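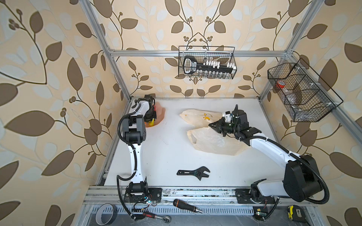 The Wall Comes Back

Wallpaper again. Big leaves, berries, stems curling off in every direction. For a good twenty years you couldn't give the stuff away - every house that came up for sale got stripped, skimmed and painted the colour of porridge. Now people are paying to put back what their parents spent a long weekend scraping off.

I've been on the phone to wallpaper people since breakfast. They talk a lot. They also all want to know what I've got at home, and the answer is paint, and then there's a silence.

Clollari is two rooms above a tile shop, with the sample books stacked up the stairs so you climb sideways. They sold 57 rolls in their first year. Last May they did 700 in the month and ran out of paste. Botanicals mostly. Brown is the surprise. Five years ago a brown leaf would have sat in the back of the book until the book got thrown out, and now it's what people ask for by colour, before they've even said which room.

Why brown? Everyone has a theory. Tired of grey, says one. It's what Nan had, says another. The printer I spoke to at Sevska thinks it's just that brown ink looks good under warm bulbs and everybody has changed their bulbs. I like that one best. It's boring enough to be right.

Sevska still runs one of the old surface machines. Slow, noisy, smells like a school art room. The ink goes on thick and sits up off the paper a bit, so the edges of a leaf come out slightly fat. Digital is cleaner and cheaper and you can order a single wall's worth, which suits renters and nervous people. The old machine wants a long run or it isn't worth washing the rollers. They keep 104 designs on the books and print perhaps a dozen with any regularity. The rest are waiting thier turn.

Now the hanging. This is where it goes wrong.

Pattern repeat is the number to look for. It's on the label, in small type, and most people don't read it until they're up a ladder. A big leaf with a long repeat eats paper. You match at the top, trim, and a great strip of perfectly good foliage goes in the bin. Short walls are worse. Work it out on the floor first, with a pencil, before you order. Then order one more roll than you worked out. Same batch number on all of them, check before you leave the shop, because a second batch can be a shade off and you will see it every single night from the couch.

Start from the middle of the wall you look at most. Not the corner. Corners are never plumb, mine lean like a pub fence. Hang a weight on a string, draw your line, trust the line over the house.

Paste the wall or paste the paper? Depends on the backing. Non-woven, paste the wall, much less mess. Traditional paper needs a soak, and all the lengths should soak for the same time or they stretch differently and the stems stop meeting at the seams. A hanger at Teltier who does mostly stairwells sets a kitchen timer in her apron pocket. She charges 50 dollars just to come and look, and she takes it off the bill if you go ahead. She also turns down bathrooms. All bathrooms.

Old walls. Size them first. New plaster, wait. Longer than you want to.

And ceilings - yes, people are doing ceilings. Bisht has a whole range with small-scale leaves meant for overhead, and they suggest two people and a broom. I'd suggest paying someone.

Does it date? Of course it dates. So did the porridge paint. The Clollari answer was that paper comes off in an afternoon with warm water and a wide scraper, which is true of the new stuff and a flat lie about the old. Anyone who has taken a 1970s kitchen back to the plaster knows there are usually three more kitchens underneath it. We found orange daisies, then a brick print, then something green that came away with the wall still attatched.

I've got two samples taped up in the hallway at the moment. Both leaves. The bigger one is winning, and the hall is barely wide enough for the pram.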